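Torlow hand-held demos: FAQ

Does the method really need only 400 demonstrations?
For one task, on one table, yes. We have not seen it hold up with fewer, and we would not trust 400 for a new object.

What is a demonstration?
One person does the task with a gripper on each hand, and the policy learns from the recording.

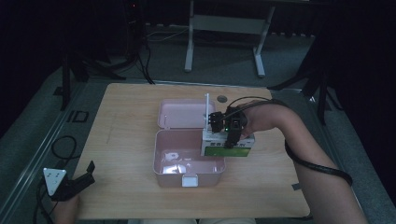
Lunch box task, a gripper over the open lid.

Do the results carry over to a robot arm?
Partly. Casier reported 23 trials with 14 successes – a thin basis for the word "robust."

Should I use it?
Wait for a second lab to repeat it.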